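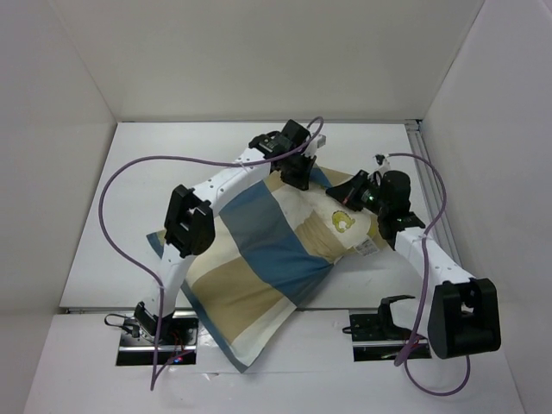
Chapter 7
Automated Handling and the Division of Work

Learning objectives

After studying this chapter, the reader should be able to:

Describe the difference between replacing a job and replacing a task.
Explain why the handling of cloth resisted automation longer than the handling of rigid parts.
Identify the tasks that a two-arm work cell adds to a workplace, as well as those it removes.
Apply a task inventory to an existing workstation before equipment is selected.
Discuss the effect of automated handling on pace, skill, pay grade and supervision.

Key terms: residual task, task inventory, exception, recovery, pacing, bimanual handling, flat work, supervisory ratio

7.1 Introduction

Chapter 6 dealt with machines that do one thing to an object whose shape is known in advance. A press, a labeler or a palletizer can be specified in terms of dimensions, weight and rate. The worker's relation to such a machine is also easy to specify: material is loaded, the cycle is started, finished goods are taken away. Most of the standards for staffing and guarding reviewed in that chapter assume this arrangement.

Cloth does not fit it. A folded quilt cover and the same quilt cover dropped on a table are one item on the inventory and two very different objects to a machine. The cloth has no fixed outline. Its corners may be under it. A seam may be stiff where the panel next to it is limp. A pattern of blue, tan and cream blocks gives a camera many edges to find, and most of them are not the edge of the cloth. For these reasons laundries, repair shops and sewing plants automated washing, drying, pressing and transport decades before they made any serious attempt to automate picking up, spreading and straightening.

The gap was filled by hand labor. In a typical flat work department, people stand between two machines that are themselves highly automated, and their job is to turn a heap into something the next machine can accept. The task is learned quickly, repeated all day and rarely described in writing. It is often left out of the process chart altogether, or shown as an arrow.

This chapter concerns what happens when that arrow is given to a pair of arms. Bimanual handling, the use of two grippers on one item, is the usual approach, for the same reason that people use two hands: one point of contact can lift a cloth but cannot spread it. When the grippers work close together, they can take hold of neighboring points along an edge or gather and release a fold. When they work far apart, they can apply tension. Moving between these two conditions without dropping the item, or pulling it off the table, is the central technical problem. It is treated in Chapter 8. The present chapter is limited to the workplace around the cell.

7.2 Jobs and tasks

A job is a bundle of tasks assigned to one person and paid under one title. A task is a piece of work with a recognizable start and finish. Public discussion of automation usually counts jobs. Equipment, however, is bought to perform tasks, and it is seldom the case that the tasks performed by one machine match the tasks bundled in one job.

Consider a job titled "spreader." On paper it has a single duty, to lay cloth flat on a table. Observation over a full shift will normally show a much longer list. The spreader separates items that have tangled. The spreader looks for stains and tears, sets damaged pieces aside and reads care labels when the sorting code is in doubt. The spreader notices that a batch feels damp and tells the dryer operator. The spreader picks scraps and loose thread off the table, waves a cart through, and shows a new employee where the gloves are kept.

If a cell is installed to lay cloth flat, one of these tasks has been automated. The others are called residual tasks. They do not disappear. They are reassigned, dropped or left with a person whose title has changed. Which of the three occurs is a management decision, whether or not anyone is aware of making it. The most common source of disappointment in the first year of operation is a residual task that was dropped by accident – nobody was told to stop checking for damp batches, but the person who used to touch them is no longer at the table.

7.3 A case: the Dultholm plant

The Dultholm plant of Fakdale Textile Services cleans and repairs bedding and table linen for hotels and care homes. Before the changes described here, its finishing hall employed 40 people on two shifts. Spreading and squaring of patchwork and quilted items was done at hand tables ahead of inspection. These items were a small part of the volume and a large part of the labor. They came in many sizes, and no feeder on the market would take them.

In July the plant installed 3 two-arm cells under a project known internally as Bevan. The cells were supplied by Jonex on a lease with a service agreement. Each consisted of a pair of arms mounted at one side of a flat white table, with a walled enclosure on the remaining sides, and each was meant to receive a single item, spread it and square it for inspection. The business case assumed a handling rate of 700 items per shift for the group and the transfer of spreaders to other duties without layoffs.

The group did not reach the assumed rate in its first season. The shortfall was not caused by the speed of the arms. Records kept by the shift leads showed 103 stoppages in the first full month that required a person to open a cell. These were sorted into four classes:

Item not presented correctly. The cloth was loaded in a bundle that the system could not interpret.
Item lost. One or both grippers released the cloth, or the weight of an overhanging corner drew it off the table.
Foreign matter. Thread, packaging film or other scrap was present on the work surface.
Equipment. Cable, gripper or communication fault.

The first class was the largest, and it proved to be a staffing matter. Loading had been assigned to the cart drivers, on the view that anyone could put a cloth on a table. The former spreaders, who knew how to drop an item so that it opened by itself, had been moved to packing. When two of them were brought back as loaders, stoppages in this class fell sharply. The skill had been present in the building the whole time. It had not been listed, as the task inventory was prepared from job titles.

The third class was handled by writing table clearing into the loader's duties. Under hand spreading it had never needed a rule. A person brushes a bit of film aside without thinking of it as work.

7.4 New tasks

Automated handling adds tasks as well as removing them. Four are found in nearly every installation.

Loading. The item must be placed within the reach of both arms and in a condition the system can begin from. Loading looks like unskilled work and is frequently graded as such. The Dultholm records suggest that this grading should be reviewed after the first months of operation.

Exception handling. An exception is any state the system cannot resolve without help. The worker has to stop the cell safely, judge what went wrong, correct it and restart. The time spent is short. The judgment required is not trivial, and it must be exercised without warning by someone who may have been doing something else a moment before.

Housekeeping of the cell. Cables that travel with the arms must be kept clear of the cloth and the joints. Grippers wear and collect lint. Surfaces must be wiped. In the Dultholm agreement, gripper replacement belonged to Jonex and cleaning to the plant, a division that led to several disputes over whether a slipping gripper was worn or dirty.

Reporting. Stoppages have to be recorded in a form that is useful to the people who adjust the system. Free text entered at the end of a shift is of little use. A short set of classes entered at the time of the event is better, provided that entry takes only a few seconds.

7.5 Pace and attention

At a hand table, the worker sets the rhythm within limits fixed by the downstream machine. A difficult item takes longer, an easy one makes up the time. At a cell, the rhythm belongs to the equipment, and the worker's effort comes in bursts set by loading and by exceptions. This is known as machine pacing, and its effects on fatigue differ from those of steady manual work. Physical load on the shoulders and wrists usually goes down. The load on attention may go up, particularly where one person covers several cells.

The supervisory ratio is the number of cells assigned to one attendant. Vendors tend to quote a ratio based on average stoppage rate. Averages are a poor guide, as stoppages cluster. A batch of unusual items will stop every cell it passes through, and an attendant who is comfortable on most days will be overwhelmed on that one. The ratio should be set from the busiest hour on record – or, when no record exists, set low and raised by agreement once there is one.

Waiting should also be planned for. An attendant who stands beside a working cell with nothing to do will be given something to do, often at a distance from the cell. Response time then suffers, and the loss is charged to the equipment.

7.6 Preparing a task inventory

A task inventory should be completed before equipment is selected. The procedure used in the remainder of this chapter has five steps.

1. Observe the workstation for at least one full shift on each crew. Do not work from the job description.
2. Record every task, including those lasting a few seconds and those done for another department.
3. Mark each task as automated, reassigned, kept or ended under the proposed change.
4. For each reassigned task, enter the title that will receive it and the training needed.
5. Review the list with the people observed. Tasks they add at this stage should be entered without regard to whether the observer saw them.

A blank inventory form is given at the end of the chapter. Section 7.7 works through the form for a hand spreading table, using the Dultholm finishing hall before the installation of the cells.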